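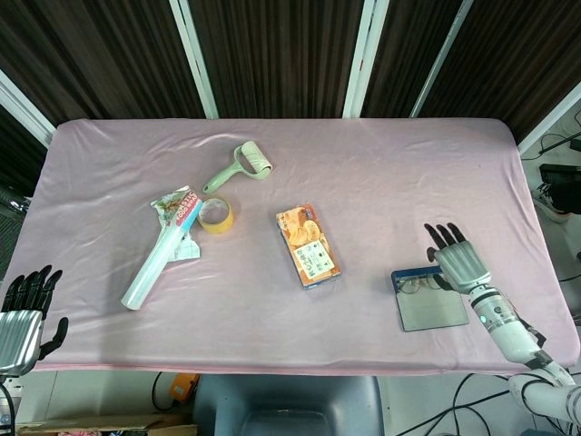

Packing tape and a lint roller on the pink cloth.

Do moving boxes need to cost this much?

Keskin has put its "starter kit" up to $65 this May, and the flyer says it will pack a one-bedroom apartment. I have my doubts. Ilídio Vieira bought one for his move to Barkby and ran out of boxes before he got to the kitchen. He ended up paying $228 all told - more than the van.

The flyer also promises 70 percent of your money back on returned boxes. Read the small print: they must be flat, clean and back within 11 days. Who unpacks that fast? Ask at the grocery store first, and keep your receipts.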